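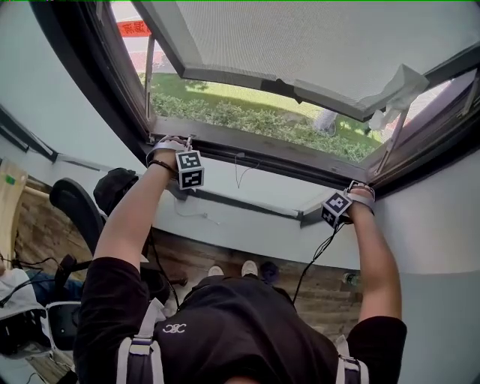 Wrist markers drop out when both hands reach above the head - how to treat these pieces?

3 min read

Krum Lazarević
I am working on a small study where we record hand movements of people and later train a policy from them. On each wrist there is a cube with printed square markers, and the pose of the hand is computed from the markers which the head camera can see. At table height the result is very good. My trouble is with the high tasks, for example opening or closing a tilt window. When the arms are stretched upwards, the hands come near the border of the fisheye view, and the pose begins to jump, or it is missing for up to 30 frames. I filled the holes with linear interpolation, but the trained policy then makes a strange small shake exactly at the grasp. Should I throw these recordings away, or is there a better method? I have 2000 recordings in total and I would not like to lose the window ones.

Mohcine Ouazzani
Please do not throw them away yet. We had a similar shake in the Denach study, and the interpolation was only half of the fault. The bigger part was the lens model. We had calibrated with the board held in the middle of the view, so near the border the corners of the markers were placed wrongly. We calibrated again with the board moved slowly along all the borders, and most of the jumps were gone.
For the holes which remain, I would do it so: if the hole is 3 frames or shorter, interpolate the position, and use slerp for the rotation. If it is longer, keep the recording but mask these frames in the loss. Check also that the software uses all visible faces of a cube together. One face alone can give two possible poses, and the result flips between them - this looks very much like noise, but filtering does not help it.

worarwood
just record more. we went to 3000 and the shake was smaller

Related
Calibration board size for wide lenses
Popescu filter or Kalman filter for hand poses?
Plernent: export stops at the second file
Masking frames in the loss, simple explanation

Last updated: December 2018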